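Module Handbook Extract: Writing for Local Government
Unit 4 -- Minutes, Notices and the Written Record
Unit leader: Sorcha Ní Chonaill
Seminar tutor: Babak Jafarzadeh

4.1 Scope of the unit

This unit deals with the documents by which a council records its own decisions. Students will already have completed Unit 3 on correspondence and should have to hand the Rokby reader, which contains the sample papers referred to below. The unit carries 12 credits and is taught through lectures and one assessed seminar.

Minutes are the formal record of a meeting. They state who was present, what was decided and, where the standing orders require it, how the vote was divided. They are not a transcript. A member of the public who reads them in ten years' time should be able to establish what the council resolved to do and on what authority, without having to reconstruct the debate.

Students who have taken notes in business or voluntary settings often find that their habits need adjusting. In those settings a note of a meeting may record opinions, jokes, side remarks and promises to ring someone back. In a council minute most of this material is left out.

4.2 The parts of a minute

Each minute should carry a number, a heading, a short statement of the matter before the meeting and the resolution. The number runs on from the previous meeting and does not begin again until the new municipal year. The heading should match the wording on the agenda, even where the agenda was badly worded. If a heading is misleading, the correct course is to raise the point with the clerk before the next agenda is issued.

The statement of the matter is normally a single sentence. Compare the following two versions, both taken from student work:

"There was a long discussion about the footpath and several people were unhappy."

"Members considered the report of the Highways Officer on the surface of the footpath at Mill Lane."

The second version names the document that was before the meeting. It can be checked. The first tells the reader something about the mood of the room, and a reader who was absent can do nothing with it.

The resolution is set on a new line and begins with the word RESOLVED. It should be capable of standing alone. Where a resolution has more than one limb, each limb is numbered, and the verbs should agree in form: "to approve the report", "to instruct the surveyor", "to defer the question of lighting".

4.3 Tense, person and tone

Minutes are written in the past tense and the third person. Members are referred to by title and surname. Officers are referred to by post, save where two officers hold the same post, in which case the surname is added in brackets.

Adjectives should be used sparingly. A report may be described as "revised" or "interim" where that is its status. It should not be described as helpful, thorough or disappointing, unless the meeting formally resolved that it was so. The same rule applies to adverbs: a member does not "rightly" point something out.

Reported speech causes more difficulty than any other feature of the form. "The Chair said that she will write to the county" is wrong; "The Chair said that she would write to the county" is correct. Exercise 2 in the Rokby reader gives practice on this point and should be finished before the seminar.

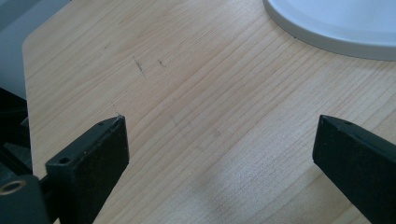
WANDBERG, February 18, 2025

The dateline above follows the pattern used for all notices issued under this unit: the place of issue in capitals, a comma, and the date. Students should use the same pattern in their own coursework. A notice without a place of issue will be returned unmarked.

4.4 Public notices

A notice differs from a minute in that it is addressed to people who may have no knowledge of the council's business. The first sentence must say who is giving the notice and what is to happen. Legal authority, where it must be cited, comes in the second sentence or in a footnote.

Dr Magdalini Vlachopoulos, who taught this unit in earlier years, advised students to read each draft notice aloud at walking pace. A sentence that cannot be spoken in one breath is likely to be too long for a notice board. The advice has been kept in the handbook at the request of past students.

Notices should be dated on the day of issue -- not the day of drafting -- and should state plainly the last day on which comments will be received. Phrases such as "in due course" and "at the earliest opportunity" are to be avoided.

4.5 Corrections

Draft minutes have no standing until they are approved at a later meeting. If an error is found at that meeting, the correction is made by hand on the signed copy, initialled by the Chair, and recorded as a minute of the later meeting. The earlier text is struck through with a single line so that it remains legible. Correction fluid must not be used on any signed record.

4.6 Assessment

Students will submit one set of minutes and one public notice, based on the Hennessy papers in the reader. The minutes carry 40 marks. Lateness is dealt with under the general regulations of the department.

Submissions are made in June through the department office, Room 26. Queries on marking should be addressed in writing to Lejla Petkov. Requests for large-print copies of the reader should be sent to Birutė Bite.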